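Gadside depot – bus 317, route 169, checked by Orysia Kravets

Tyres and wheel nuts: OK.
Doors: rear door slow to close, reported to Dimeck.
Ramp: OK.
Fire extinguisher: in date, but the bracket is stiff.

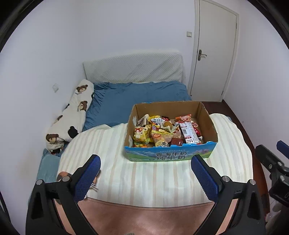

Emergency hammers: one missing by the back seat. Replace before service.
Lights and bell: OK – nearside indicator lens cracked, still works.
Next check due in September.

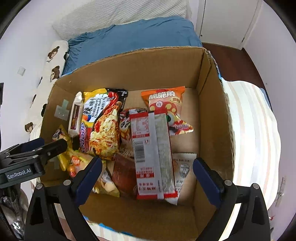 Packets in an open cardboard box.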